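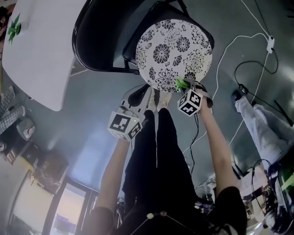
*Cushion job, black chair, both grippers in hand.*

Hi all,

Following up on Hugo's question about the March budget. His message is quoted at the bottom.

I've been through the quotes again and I think we should buy a third pair of hand-held grippers before we spend anything on a second arm. Skolach want $213 a unit for the replacement jaws and straps, and Grarkell came in at $146 for what looks like the same part. I've asked Grarkell whether their price includes freight. No answer yet.

Other things to allow for:

- Marker cubes. One goes on each gripper, and I'd like six spares on the shelf.
- Cable. The black leads are always near people's feet when they work sitting down. Longer ones with a clip at the waist would be an improvement – Contreras stock them.
- Power. We need a proper board on the wall. At the moment the adapters and white cables end up on the floor beside whoever is working.
- Soft goods. Cushions, cloths and sponges are cheap, so I've put down $500 for the year and left it at that.

The arm from Dirnum can wait until the next round. Their lead time is long and we haven't settled which bench it would go on. If anyone needs it sooner for their own work, please say so on the list and I'll put it back in.

I'll send the spreadsheet once I have the freight figure.

Flynn Doolan

On 23rd October, Hugo Quintana wrote:

> Flynn, can you give us a rough split between grippers and the arm for March? I had the arm down as the main item, but the household jobs are all being done by hand at present and I don't want the gear to run short. Also, are we still paying Skolach prices for jaws?
>
> Hugo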